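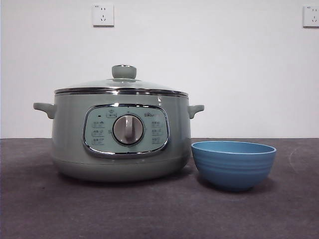
Stew

A stew is a dish of solid food cooked slowly in liquid and served in the liquid it was cooked in. Meat, fish, beans and root vegetables are all common bases. The liquid may be water, stock, wine, beer or the juice of the ingredients themselves, and it is usually thickened by the end of cooking.

Stew and soup overlap, and cooks do not agree on where one ends and the other begins. In general a stew has larger pieces and less liquid. A braise is closer still, but normally uses one large cut of meat that is only partly covered.

Method

Most stews are cooked at a low simmer, below a full boil. Tough cuts such as beef shank, chuck and lamb neck contain a lot of connective tissue. Over a long period of gentle heat the collagen in this tissue turns to gelatin, and the meat becomes tender and the sauce takes on body. Lean cuts tend to dry out when treated the same way.

In a brown stew the meat is seared in fat before the liquid goes in. In a white stew, such as blanquette de veau, this step is left out and the sauce stays pale. Flour, starch, mashed beans, bread or pureed vegetables may be used to thicken the sauce. Okra does the same job in some gumbos.

Vegetables are often added in stages. Carrots and potatoes can go in fairly early, while peas and leafy greens need only the last 10 minutes or so.

Equipment

A heavy pot with a close-fitting lid is the usual choice. Cast iron and earthenware hold heat well and are used both on the stove and in the oven, though many clay pots cannot be placed over a direct flame. Electric stew pots and slow cookers have their own heating element and are used on a countertop or table. A glass lid lets the cook check the food without letting steam escape.

Regional forms

Hungarian goulash is seasoned with paprika and is often thin enough to be eaten as a soup. Irish stew was traditionally made with mutton, onions and potatoes. Feijoada, from Brazil, combines black beans with pork. Ethiopian wat is built on a base of slowly cooked onions and is served on injera, a flat sour bread.

Storage

Many stews are eaten the day after they are made - the flavors blend as the dish rests, and hardened fat is easy to lift from the surface. Leftovers should be refrigerated within 2 hours of cooking, in shallow containers so that they cool evenly, and brought to a full simmer before serving again.

See also

Braising
Casserole
Hot pot
Pot roast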